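The Long Table at Etutitz
August 22, 2024

The annual dumpling contest at Etutitz has outgrown three venues since it began as a harvest supper. This November it moves to the Kotura exhibition hall, where the organizers expect the largest field in the event's history. 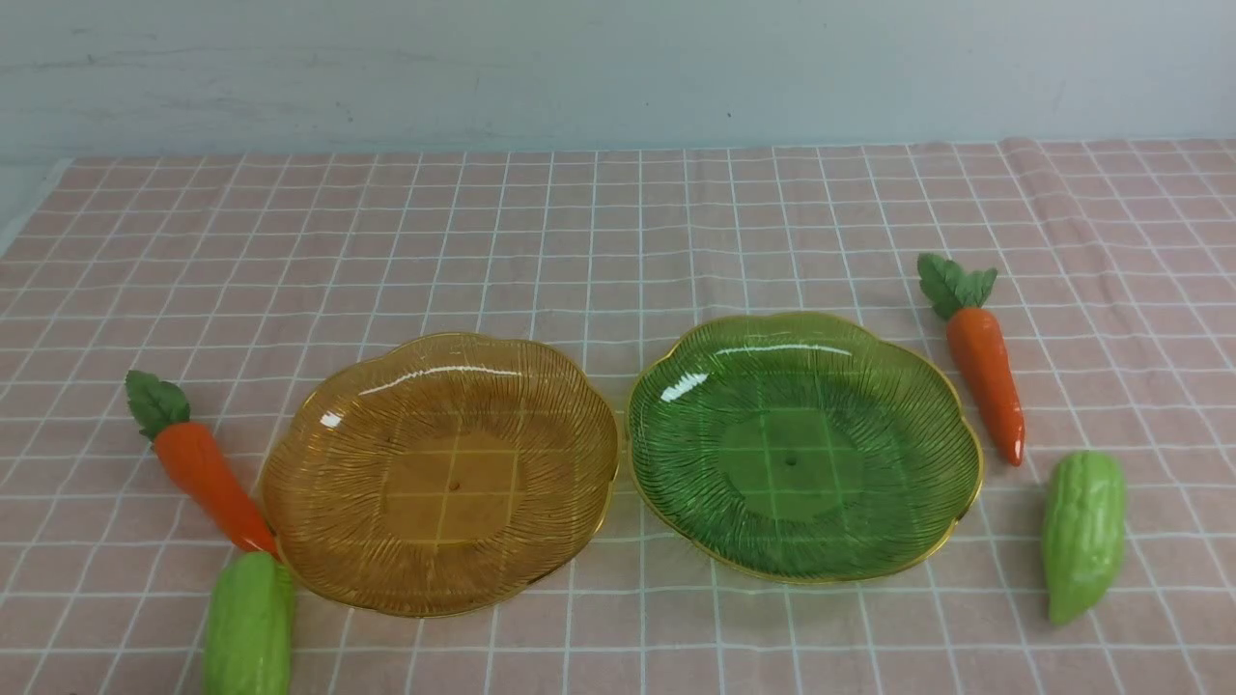
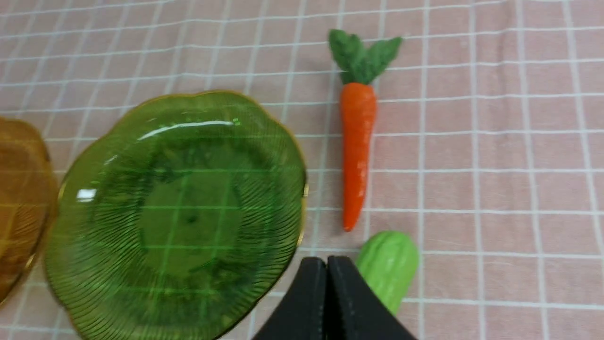 Green glass with a gold-edged, scalloped rim, on a pink checked cloth.

The rules have changed little. Each of the 70 contestants is served an identical portion and allowed 12 minutes. Water is permitted, but dunking is not. A judge is assigned to every pair of seats and weighs whatever remains when the bell sounds. Ties are settled by a second, smaller serving, a provision that has been used on 3 occasions.

Preparation is handled by the Scanlon kitchens, which made 3882 dumplings for last year's contest and the public supper that followed. Attendance at that supper reached 1502, and many guests had no particular interest in who won.

Entry standards have become stricter. Contestants must be adults and must sign a health declaration, and medical staff remain beside the stage throughout - a condition set by the hall. Practice sessions at home are discouraged.

The winner receives the Arus Cup, a dented pewter tankard kept for the year and returned polished. Registration closes two weeks before the contest. Supper tickets are sold separately at the hall.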